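Ticket 500-23: Graduation gown order, wrong sizes
Opened: Wed 28 January
Status: Waiting on supplier

Issue: School ordered 16 senior gowns through the Jullberg portal. Every one arrived in a size that would fit a refrigerator. Sashes are fine. Sashes are always fine.

Update 1: Checked the order form. Heights were entered in inches, as the form asks. Portal seems to have read them as something more ambitious.

Update 2: Called Jatesix, who do the sewing. They say they sew what the portal tells them. Fair enough, but a gown for a nine-foot teenager might have been worth a phone call.

Update 3: Cleared the saved measurements, entered them again, same result. Switched browsers because the help page says to. Same result, different browser.

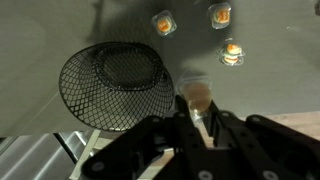
Update 4: Found it. The "Usider fit" box is checked by default and adds 23 inches to the hem. Unchecked it, saved, and 3 test gowns came up with normal lengths on the preview.

Next: Jatesix to confirm the exchange. Seniors want them by April for the portraits - the caps, I'm told, have not been measured yet. Leaving this open.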